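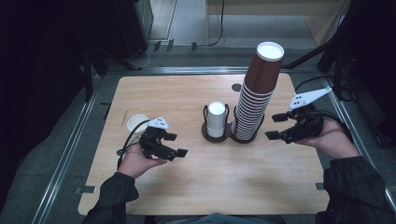 The Arkier timer helps children who find it difficult to stay with homework or a long meal. You set it for up to 60 minutes, and a soft light becomes smaller as the time passes. It makes no ticking sound. The base is narrow, so it needs little more room than a small paper cup on a wooden tabletop, and the child can keep it near the notebook.

Parents can choose between light only and light with a short vibration. We recommend to begin with seven minutes of work and then a break.

Item 727, made by Romaniuk for Jimmont. Charging cable is included. The timer is not a medical device and does not replace the advice of your child's doctor.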